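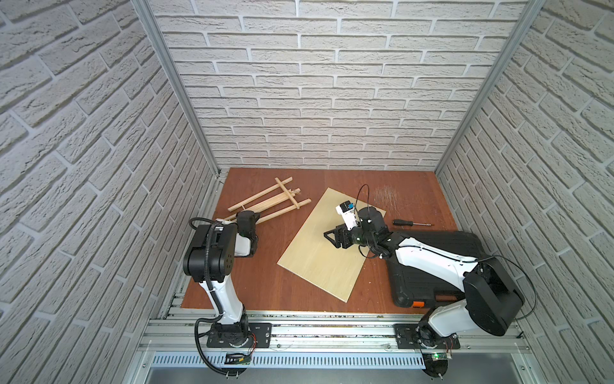 Figure 3. The two-arm cell used for the gripper comparison, with the wooden pieces and the plywood sheet on the table.

4.2 Comparing the two grippers on flat and slender parts

We ran the same set of pick-up tasks with both grippers, the Etar and the Marsden, swapping them between the left and right arms halfway through so that neither had the benefit of the better-tuned side. Both arms stand on one rail at the front of the table (Figure 3), and the controller, our own Conance build, was left untouched for the whole study. In all we logged 2,576 attempts, spread over 6 kinds of part.

The plywood sheet was the part we most looked forward to, and it didn't disappoint! A thin board lying flat gives a parallel gripper almost nothing to close on, so we let the arm press one finger lightly against an edge and tip the board before grasping. The Etar took to this at once. Its fingers flex a little under load, and the board rode up over the tip with hardly any tuning of the approach angle. The Marsden is stiffer and needed a slower approach, but once it had hold of the board it kept it noticeably straighter during the lift, and we found ourselves using it by choice for anything that had to be set down square.

Slender wooden sticks turned the order round. Joined into a ladder shape, they shift as a whole when one rail is nudged, and the Etar's softer fingers often pushed the piece away before closing. The Marsden simply closed on a rail or a crosspiece and lifted. We were delighted by how well it coped with pieces lying at odd angles (we had set aside a whole Sunday for re-tuning and used very little of it).

Cable routing mattered more than we had expected. With a loose loop at the wrist, the last joint turned freely through every grasp we planned; with the cable tied close to the arm, the controller reported small position errors near the end of its range. All results in Table 2 are from the loose arrangement.

The Lastdale part set, which has no flat boards, would have missed the first of these differences entirely.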